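Sidura Family Learning Center
Minutes of the Activity Room Meeting, November

Present: Taha Hegazy (chair), Rissanen (toddler mornings), Lasis (after-school), Tikari (supplies and bookings, also taking notes)
Apologies: none
Meeting opened at 4:10 p.m. in the activity room.

1. Minutes of the last meeting

Accepted with one correction. Under item 3, "rug to be replaced" should read "rug to be cleaned." Tikari will fix the file copy.

2. Matters carried over

Rug. Cleaned and back down by the window. One corner still curls. Lasis will put double-sided tape under it before the next after-school session.

Door closer. The door to the hall still shuts too fast. Hegazy has reported it to the building office twice and will report it again in writing. Until it is adjusted, the wedge stays in during pickup.

Book donations. Two boxes came in. Rissanen has gone through the first and kept most of the board books. The second is under the coat rack and needs to be moved.

3. Supplies and spending

Tikari reported $221 left in the supplies line through the end of the term. Known costs are paper, glue sticks and a new set of washable markers, which together come to $55. The group agreed to hold the rest until the shelving question is settled (see item 4).

Lasis asked whether paint could be bought in larger bottles. Rissanen said the large ones were tried last year and the pumps clogged. Agreed to stay with the small bottles for now.

4. Shelving

The low unit on the back wall has a loose middle shelf. Hegazy looked at it before the meeting and thinks the pegs are worn. Replacement pegs are cheap, but the shelf itself is also starting to bow. Options are to repair it, or to move the heavy puzzles to the bottom and leave the middle shelf for paper only.

Agreed: move the puzzles this week, buy pegs, and look at the shelf again next meeting. Rissanen would like the puzzles kept where the younger children can get them without help, so the bottom shelf suits her.

5. Blocks and sorting materials

This item took most of the meeting. The blocks have been getting mixed between groups, and both Rissanen and Lasis have spent time at the start of sessions separating them.

Rissanen uses the colored blocks for sorting and for simple "put it in, take it out" play, one bowl per child. She wants the bowls kept with the blocks and not returned to the kitchen. Lasis uses the blocks with raised letters for spelling games and does not need the bowls at all.

There was some discussion about whether the see-through blocks should be stored with the solid ones. Lasis would prefer them apart, as his group takes them to the window to look at the light. Rissanen said her group does not mind either way, but that the color contrast is better when a child has both kinds on the table. Hegazy suggested one shared bin for all of them, with the letter blocks pulled out by whoever needs them. Lasis did not favor this.

Bowls were discussed next. Rissanen finds the wide black ones the easiest for small hands, and bright blocks show up well against them. The shallow ones tip. Tikari pointed out that the wide bowls do not stack well in the cabinet and asked that they go on the open shelf.
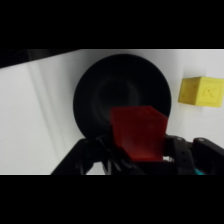 Agreed after discussion:

The wide bowls stay in the activity room and go on the open shelf, left side.

See-through blocks and solid blocks go in separate bins with lids. Tikari has 16 spare bins in the supply closet, so nothing needs to be bought.

Letter blocks get their own bin, labeled on the lid and on the front.

Whoever runs the last session of the day puts the blocks back in the right bins before locking up. If there is no time, leave a note on the shelf.

Blocks that have been in a child's mouth go in the wash tub by the sink and are not put back in the bins. Rissanen will write this on a card and tape it over the tub.

6. Room bookings

The drawing group has asked for an extra hour on its usual afternoon. Lasis's session follows directly after and he needs 15 minutes to set up. Hegazy will offer the group an earlier start instead. Tikari will update the sheet on the door when they reply.

7. Other business

The soap dispenser is leaking again. Tikari to replace it from stock.

Rissanen asked for a second step stool at the sink. Hegazy believes there is one in the upstairs office and will check.

Lasis asked that the window not be left open overnight. Noted.

8. Actions

Hegazy: door closer letter, shelf pegs, drawing group, step stool.
Rissanen: second book box, move puzzles, card for wash tub.
Lasis: tape for rug, sort letter blocks into their bin.
Tikari: correct last minutes, bins and labels, marker order, soap dispenser, booking sheet.

Next meeting to be set once the holiday schedule is out.
Meeting closed at 5:20 p.m.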